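**FOR IMMEDIATE RELEASE**
23 May 2023

# Kerkwood Moving Supply to open second store on Sandhu Street

KERKWOOD – Kerkwood Moving Supply will open a second store at 800 Sandhu Street in August. The new location will sell boxes, tape, wrap and padding to households and small businesses, and will take back used cartons in good condition for store credit.

The company has operated from a single site on Flerkov Road, next to the freight yard. That store will stay open with its current hours and staff. Customers who live on the east side of town have often asked for a closer place to pick up supplies, and the Sandhu Street building became available this spring when the previous tenant, a lighting showroom, moved out.

"Most people who come to us are moving within the next two weeks and they need things that day," said Haris Malik, owner of Kerkwood Moving Supply. "They don't want to drive across town for six boxes and then drive back because they needed eight."

The Sandhu Street store will carry the same range as Flerkov Road, including wardrobe cartons, dish packs, mirror boxes and mattress covers. Boxes will be sold one at a time as well as in bundles. Moving blankets and hand trucks can be rented by the day with a deposit.

Used cartons can be dropped off at the side door during store hours. They must be dry, flat and free of food stains. Staff will check them on arrival and issue credit on the spot. The credit can be spent at either store and does not expire. Cartons that are too worn to resell will go to Prorkine, a paper recycler that already collects from Flerkov Road.

The new store will have around 30 parking spaces shared with the neighboring hardware shop, and a loading area at the rear for vans. Hiring is under way for counter and stockroom positions, both full time and part time. Applications can be picked up at the Flerkov Road counter.

The company will also offer free packing classes at the new site once it opens. Each class covers choosing box sizes, wrapping glassware, labeling by room, and closing and taping a carton so the bottom holds. Places are limited and should be reserved at the counter.

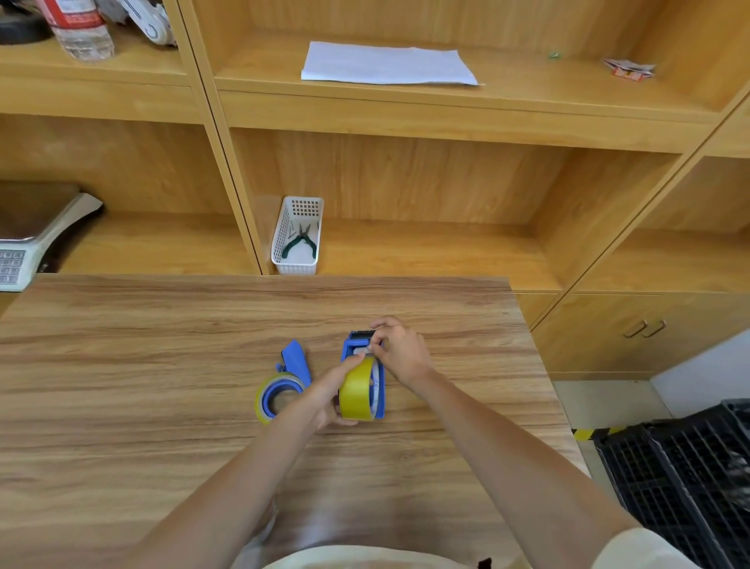
*Kerkwood Moving Supply | Store Operations Department*

Yasir Abbasi, who will manage the Sandhu Street store, said the classes will cover questions that customers already bring to the counter.

"People ask how to load a tape dispenser, or how many strips go on the bottom of a book box," Abbasi said. "It takes five minutes to show someone, and it saves them a broken box on the stairs."

Business customers with an account at Flerkov Road will be able to use it at both stores. No new paperwork is needed. Delivery will continue to be handled from Flerkov Road, with a minimum order of $100.

**Media contact:** Yasir Abbasi, Store Operations, Kerkwood Moving Supply, Flerkov Road

###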